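Trarkska Summer Course: Hands and Grasping
Handout 7: Closing on an object
Updated 5 July 2025

Before lab
Read the section on contact points in the Sibiya notes. Bring your joint log from last time. Groups without a log will share a bench and start late.

Terms
Preshape: the position of the fingers before they touch anything.
Opposition: the thumb pressing against one or more fingers with the object between them.
Wrist view: what the camera at the wrist sees. It is very close to the hand, so near parts look large and are often blurred.

Lab task
Power up with the hand clear of the table. Run the open routine, then move to preshape. Close at the slow setting only. Record 13 closings per object and save the wrist view for each one. Stop if a finger stalls, and write down the joint number.
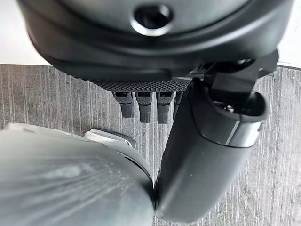 The log file should have one line per closing: object, preshape, joint readings at contact, held or dropped. Set the joint limit to 460 in the Fudent control panel. Last January's class left it at the default and had to throw out two sessions of data.

Due next class: the log, plus one page comparing two preshapes on the same object. Skonwood blocks go back in the bin by the door.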